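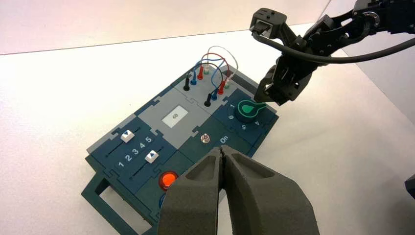

Ticket 328 — Drundenis trial kit, rotary dial task
Status: open
Opened by: Beatriz Matos
Assigned to: Oldřich Jurčo (Brivura support)

Beatriz Matos, 9:40
The product sheet says the dial skill works "out of the box." We ran it 121 times in October and the log marks 88 of those as successful. I don't trust the 88. The software calls a run good when the wrist motor reaches its target angle, whether or not the knob came along. Please tell me what else it checks.

Oldřich Jurčo, 11:15
Thanks for the report. Please update to the latest skill pack, recalibrate the wrist camera and repeat. Slipping on the green pointer usually means the fingers close too high.

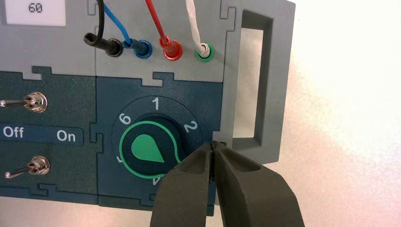

Beatriz Matos, 14:05
Updated and recalibrated. I also lowered the grasp height by 2 mm, which the manual says we shouldn't need to do. Ran 69 more. The log looks nicer, but it's still grading itself on motor angle, so I can't call that a fix. You didn't answer my question either — does anything read the dial position?

Oldřich Jurčo, 15:30
Not in the base package. Dial reading is part of the Drenico add-on. I can ask sales for a trial key.

Beatriz Matos, 15:52
Then the sheet needs correcting. Send the key, but Lemieux won't sign off on the purchase from these logs. Leave this open.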